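Keeping Clear Plastic Clean in the Kitchen

4 min read 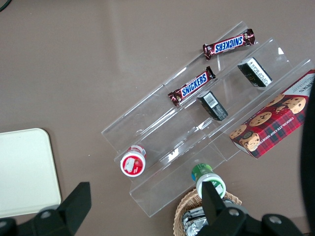

Clear acrylic is useful for small shelves, spice steps and drawer boxes, but it scratches more easily than glass. When I moved to Plinham I ruined a good tray in one week with the green side of a sponge. After that I learned to do it slowly.

First blow off the dust, or rinse it under the tap. If you wipe dry dust, you push little grains over the surface and they leave lines. Then wash with lukewarm water and one drop of dish soap, using a soft cotton cloth. An old T-shirt is fine, without the printed part.

Do not use window spray with ammonia, and no alcohol. They can make the plastic cloudy or give it fine cracks along the bends — and this you cannot repair at home.

For sticky marks from price labels, put a little cooking oil on the label, wait 20 minutes, and roll it off with your thumb. Wash again with soap.

Small scratches can be made weaker with plastic polish. My neighbor Howard Furnival uses white toothpaste, the kind without gel, and his results are not bad. Try it on the bottom side first.

Dry with a second cloth and do not put it in the dishwasher. The heat bends the thin parts. Mine from last May still has a wave in it.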